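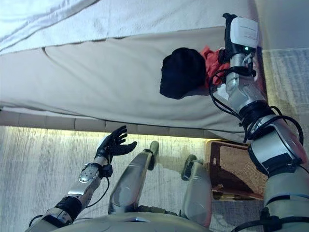 Our project is about the small clothes that stay in a bedroom after the wardrobe is full. We mean caps, scarves and thin gloves, which people use every day and do not want to fold. In the first plan we thought mostly about shelves, but during the work we became more interested in the bed, where many of these things finish in the evening. A bed with soft covered sides makes this problem more difficult to see. The sheet hangs a little over the beige fabric, and a black or red piece of cloth against it is easy to notice, while a beige one would almost disappear. The warm light under the base helps with the floor near the bed, so we kept it on for all our tests.

Search reports
December
By Levente Sipos and Gunnel Blomqvist

Background

The course task was to improve one daily habit at home without buying large furniture. We called our project Reta. Before we chose the topic, we asked 13 students in our housing block where they put their cap when they come home. Most of them answered with the bed or a chair. Only a few had a fixed place for it, and this was normally a hook near the door.

Sverre Magnusson, our supervisor, advised us to study one room well. We decided on a bedroom with a white bed, a small nightstand with two drawers, and an open storage box.

Where the box should stand

We compared four places for the box: beside the nightstand, behind the door, under the window and at the foot of the bed. The nightstand seemed the natural choice, but in the morning one of us kicked the box two times on the way to the curtains. Behind the door it was forgotten completely. Under the window it was too far to go when you are tired.

The foot of the bed was the best place for us. The box stands on the floor close to the footboard, so a cap taken from the bed needs only a short way down. The box is open and brown, and it is dark inside. A red cap on the bottom can still be found at once, and a white one is even easier. Dark things are a problem here, and we come back to this in the last part. 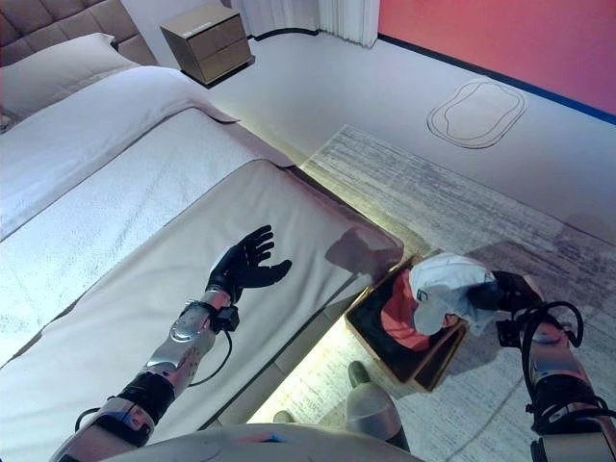

Rules for the bed

We agreed on some simple rules and followed them for four weeks:

— Clear the runner before you open the bed.
— Put caps in the box with the front up, so the shape is not pressed.
— Straighten the sheet last.
— Nothing wet goes in the box.

The third rule came from Gunnel. When the sheet was made straight first, small things were pushed down at the side and we had to look for them again.

Results and open questions

The bed was clear on most evenings. The weak point was guests, who did not know the box and used the chair. We also found that a black knit hat is hard to see at the bottom of a dark box. A light cloth on the bottom would probably help — we had no time left to test it.

251 views
4 comments
Share 13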